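Fistus fingers or Caron fingers for thin round objects?

Dreltcombe forum > Grippers and end effectors

Loïc Tessier wrote:
Hello all. I must choose between two sets of fingers for our pair of arms. The Fistus fingers are stiff, the Caron ones have a softer pad. The work is handing over small parts and putting caps on markers. I use one wrist camera on each arm. Please excuse my English, I write slowly.

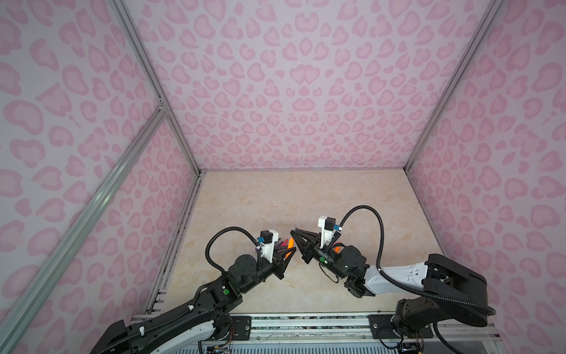
Which controller do you run the two arms from?
Both are on a single Stuleck controller, with the same clock for the arms and the cameras.

oldbushing wrote:
Stiff, every time. With soft pads the marker turns a little when the cap touches it, and then your cap goes on crooked. I had this for 2 months before I changed back.

Loïc Tessier wrote:
I am not sure I agree. I made 40 grasps with each set in September. With the stiff fingers I lost 11, with the soft ones fewer, but I did not write down the number properly, so please do not quote me. My difficulty is more with the wrist view when two markers touch each other.

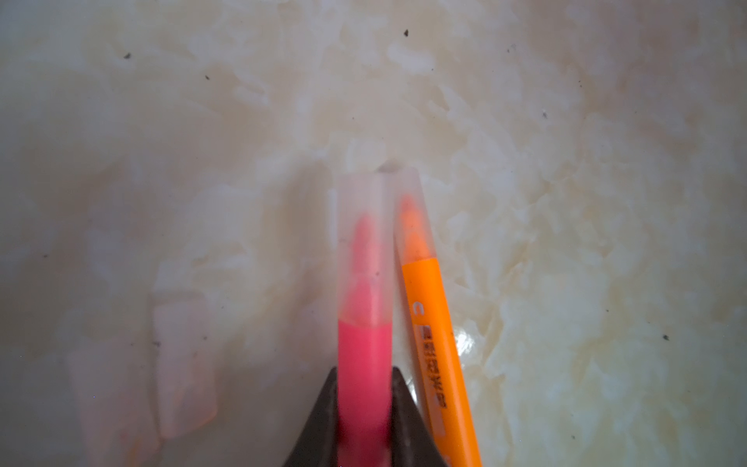 Wrist view, pink marker between the fingers, orange one leaning on it.

hanneke_r wrote:
The frosted caps are a bad test for a camera, the edge of the cap is so pale against a pale table. I would put down a dark mat first and compare the fingers afterwards. Otherwise you are measuring two things at once.

oldbushing wrote:
A mat changes the friction under the loose ones. Leave the table alone and fix the exposure.

hanneke_r wrote:
Exposure does not help with a cap you can see through. We tried it. But fair point about the friction.

Loïc Tessier wrote:
I have locked the exposure now and kept the table. I also tried the upright hold, with the other markers lying near.
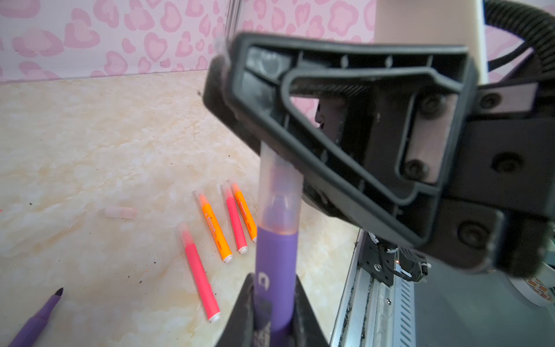

How hard do you close on the barrel?
I close at low force until the fingers stop, then add one small step. More than that and the barrel slides upwards.

oldbushing wrote:
That sliding is your finger angle, not the force. Check that the tips are parallel when they are closed on something of marker width. Mine were not.

Loïc Tessier wrote:
Thank you, I will measure it this evening. If the tips are parallel I keep the Caron set and you may complain.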